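# Fledbridge Robotics Club - FAQ

Updated December 3, 2021. Rostam Shahbazi keeps this page, bug him if somthing's wrong.

**Do I need to know how to code?**
No. Basic typing. We pair new people up for the first 4 sessions.

**What do the arms see?**
Less than you'd think. Each one has a little camera by the gripper, so mostly table, scratches and all. Learn to read this view before you drive anything.

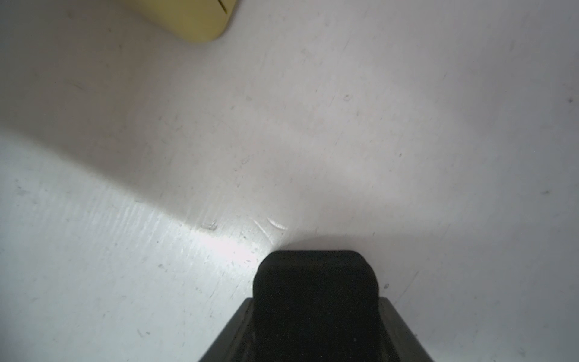 *Wrist view - gripper at the bottom, the yellow thing still a ways off.*

**How long is a turn?**
Up to 30 minutes at the controls, then swap. Sign the sheet. Really.

**What's the December project?**
Kurik - our name for the kitchen stuff challenge. Two arms, one table. Spoons, a cloth, a bin with a lid or box on top, small white ball. Teams pick their own task and write it down first. 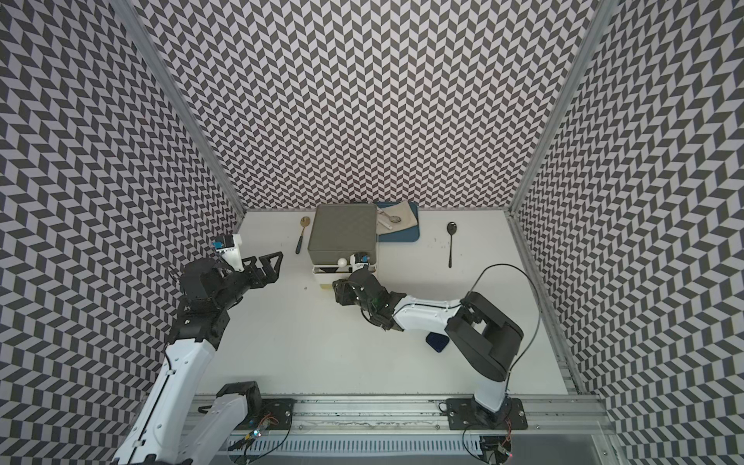
*1 min read*

**Which arm do I get?**
Left or right, your team decides. Stay out of the other arm's way, they share the middle of the table.

**Can I move the patterned walls?**
No!! Tables and walls stay put. Spoons you can move all you want.

**Where do recordings go?**
Shared drive, folder Kesach. Name them team-task-number. We're at 2746 files and a lot of them are called "test" - please dont.

**Can I bring a freind?**
Yes, one per session. They need the safety form too.

**Who do I ask about missing a session?**
Rostam, or leave a note in the Rathjen room.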